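About Ellgate Alterations & Mending

We fix clothes. We also shorten them, let them out, take them in, and now and then talk their owners out of throwing them away.

Ellgate opened as a single counter wedged between a shoe store and a place that sold aquarium supplies. The aquarium place is gone. The shoe store is now us, after a wall came down and we discovered what had been holding up the ceiling (optimism, mostly, and one pipe). There are 2 fitting rooms, both with doors that close, which was not true for the first several years and which older customers still bring up.

What we do all day

Hems, zippers, linings, pockets, moth holes, cuffs the dog got to. Last year we replaced 1,108 zippers, most of them in October, when everybody takes out the winter coat at the same time and learns what they did to it in March. We took in 353 wedding and bridesmaid dresses and let out a number we have agreed never to publish.

We ask that things come to us clean. It's on the sign, it's on the ticket, and it's on the back of the ticket for anyone who got past the front. Pins and needles don't mix well with last night's gravy, and denim in particular should go through the wash at least once before we hem it, or it will shrink the following week and you will come back and look at us in a certain way.
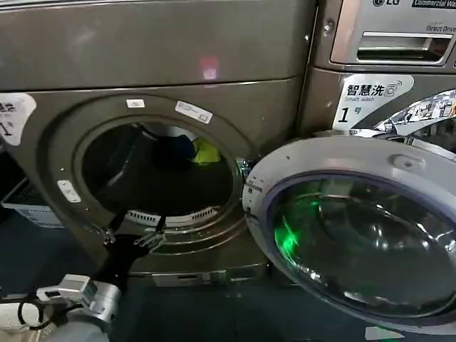

Not everyone is sold on the clean-clothes rule, and one customer wrote on our comment card that she had brought in the same gardening pants for six years, had washed them every single time, and wanted it on record that the knees gave out faster for it. It is now on record. We patched the knees again.

How we price things

By the job, off the list on the wall. A plain hem is a plain hem whether the pants came from Trokden or from a bin at a yard sale. Rush work costs more, and "rush" means anything you need before Wednesday and remembered on Tuesday.

The Kinnunen years

Some of you still call us Kinnunen, the name of the tailor shop whose customers, button drawers and very heavy steam iron we took over when it closed. We answer to it. The button drawers came with almost 1,028 buttons, no two of which matched the coat we needed them for.

The bookings system is by Rokonix. If it texts you twice, your pants are ready once.

Where we are going

Nowhere, the lease is good. We may add a third fitting room if the pipe allows it. Walk-ins are fine before noon, and after that please call first so we can clear the chair.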